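Writing the Rules Down First: A Conversation With Birsen Kocabaş

Birsen Kocabaş spent 15 years writing operating procedures for packaging lines before she moved over to robot data. At Caltmont she is in charge of what the company calls collection practice, meaning the rules people follow when they go out with a hand-held gripper and record themselves picking things up. The recordings are used to train robot arms. Her rulebook, now in its seventh version, is used by two other outfits as well, Tolent and Onent, and parts of it have been passed around more widely than that.

We spoke for most of a morning in March. She had a printed copy of the rulebook with her, heavily marked in pencil, and she went back to it often.

The first version was one page, she said, and most of it dealt with charging batteries. "It told you how to start a recording and how to stop one. It did not say where you were allowed to be, or who else could be there, or what counted as a finished task. People filled that in themselves, and they all filled it in differently."

The differences showed up later, in review. One operator set every object back where it started. Another left things wherever they landed. A third wiped the table between takes, so the recordings jumped. None of them had broken a rule. Kocabaş and a colleague went through 103 recordings from that period and sorted them by who had made them, and she says they could tell the operators apart within a few seconds.

"That's a problem for training," she said. "You want variety in the places and the objects. You don't want it in what 'done' means."

The current rulebook is longer, though not by as much as I expected. It has 6 sections: people, place, objects, handling, stopping, and notes. Kocabaş wanted it short enough to be read in full on the morning of a session. She has worked with manuals that ran to several binders and remembers where those binders were kept, which was on top of a cabinet.

The section on people comes first. Before anything is recorded in a place open to others, the operator has to speak to whoever runs it and get permission in writing. A sign goes up where people will see it before they sit down. Anyone who asks to be left out is left out, and if they have already been recorded the recording goes on a list to be blurred or deleted. The operator doesn't get to decide which.

"The camera on these tools is very wide," she said. "Operators look at the object in front of them and forget that. You are working on a cup and you have recorded everything from the roof to the pavement. So we ask people to do a test take and watch it back before they start. It takes a minute or two. They are usually surprised by how much is in it."

I asked whether cafes and shops tend to say yes. She said most do, if they are asked at a slow time of day and told plainly what it is for. The refusals are written down too, so that a second operator doesn't turn up the next week with the same question.

Place is the second section, and it's the one that has changed most. Early on, nearly all of Caltmont's recording was done indoors, on the same kind of table under the same kind of lamp. The arms trained on it did fine on that table. Outdoors they were much worse, and glass gave them the most trouble.

"A glass top has the trees in it, and the sky," she said. "For a person it's nothing. You don't even notice you are ignoring it. But if the system has never seen a reflection, it has to guess what is a thing and what is a picture of a thing."

So the rulebook now asks for a share of sessions outside, on the furniture that happens to be there. It also says what an operator may and may not change. Moving a chair for safety is fine. Covering a shiny table is not. Clearing somebody's lunch away to make the view neater is not either, and this is the rule she gets the most arguments about. Operators like a clean table. She has one in particular, a very careful man, who she says would iron the napkins if she let him.

"I tell them, leave the wrapper. Leave the bag. The robot is going to work in places where people have been eating."

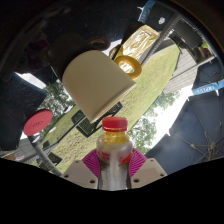
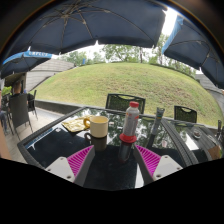 Outdoor work with the hand-held gripper, at a patio with umbrellas and a lawn beyond.

The objects section is mostly about what not to pick up. Nothing that belongs to a person who hasn't agreed to it. No open flames, no knives outside a marked area, no medicine. Hot drinks were allowed until the fourth version and then taken out. Kocabaş said there had been no accident, only a few close calls in the notes, and she didn't want to wait for a worse one.

Bottles have half a page of their own. The operator is told to write down whether a bottle is full, partly full, or empty, and whether the cap is tight, before the first grip. "You can't see weight in a recording," she said. "An empty bottle and a full one can look the same and need very different handling. If it isn't in the notes, it's gone."

On handling, she is strict about speed. The tool weighs enough that people get tired, and tired people swing. The rule is a break after every seven takes, and the count starts over if the operator changes hands. She has been asked to raise that number. Onent runs a longer stretch between breaks under its own addition to the rulebook, and she has told them she disagrees.

"They have their reasons. Their tool is lighter. But I looked at the late takes and the grips get sloppy. You see people come in at an angle they wouldn't use when they're fresh, and the arm learns that angle too."

She is also firm about failed grips. If an object slips, the recording keeps running and the operator tries again, the way a person would. It is then marked as a slip. In the first year most people deleted those takes, thinking they were doing everyone a favor, and Caltmont lost a lot of useful material - nearly all of it, by her account. Tolent had kept its failures from the start and shared them, and she gives that group credit for the rule as it stands now.

The section on stopping is the shortest. Anyone present can end a session, including people who have nothing to do with it. A waiter can end it. A child's parent can end it. The operator lowers the tool, stops the recording and doesn't argue. If there's something to discuss, it can be discussed with the camera off.

I asked if that rule is used much. "Not often. It gets used when a place fills up. Somebody needs the table, and they should have it. We're guests there."

The notes section caused the most trouble to write. For a while the form had so many boxes that operators filled it in from memory at the end of the day, and the answers were no good. She cut it back to what can be written standing up, between takes. Moen, the small tool Caltmont built for this, now puts in the time and the tool number by itself, and the operator adds the rest by hand. She would like to cut it again. She hasn't found the line she can do without.

There is no outside standard that covers this kind of work in the way she would want. She borrows from factory safety rules and from privacy practice, and she says neither one was written with a person walking around a patio in mind. She has talked with Tolent and Onent about putting one shared text together. The sticking points are the breaks and how long recordings with bystanders may be kept. Caltmont's limit is the shortest of the three and she doesn't plan to move on it.

New operators spend their first session only watching. On the second they hold the tool with it switched off and go through the whole routine, the sign included. Some find this slow. Kocabaş did it herself when the sixth version came out, on a Sunday, with her own rulebook in her pocket, and came back with four corrections.

One of them was about where to put the notes clipboard down. "I'd written 'on the work surface,'" she said. "So there it was, in every take."

The eighth version is due once the talks on bystander recordings are settled. Until then she is collecting pencil marks from anyone who uses the current one, and she asks that they send the page back with the marks on it.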